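### About that planning day

The Plandorel pitch landed in all our inboxes in March, and by now most of you have heard that the office is thinking of signing up. I've read it twice. I'd like somebody to explain to me what we would be buying.

As far as I can tell, it's a one-day workshop where we write our goals on big sheets of paper, a color for each team, and then vote on them. The flyer says groups come away with "90 days of clarity." Clarity on what? It doesn't say, and neither did the man on the phone when Hala Nasr called to ask. He offered her a second call.

The price is $1000 for the day, plus $40 a head for lunch. Ratih Tambunan points out that the Likley office did the workshop last year and liked it. I asked Candela Sotomayor, who was there, what came of it. She remembers a good lunch and a list that got typed up and mailed to everybody. She couldn't tell me one thing on the list. Maybe other people at Likley could, and if so I'd be glad to hear from them.

I'm not against planning. Our schedule for the summer is a mess, and we still have two people answering the same customer emails on Fridays. But we know that already. We could fix the Friday problem in an hour with the door shut, and I'd guess the schedule would take an afternoon.

Bonifacio Alcaraz wants a decision before the next staff meeting. My suggestion is that we hold our own half day first, upstairs, and see how far we get. If we're still stuck after that, I'll sit through the workshop and keep my mouth shut. We already own paper and markers.

Soledad Villanueva

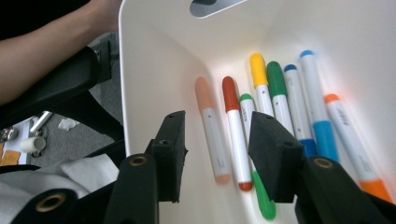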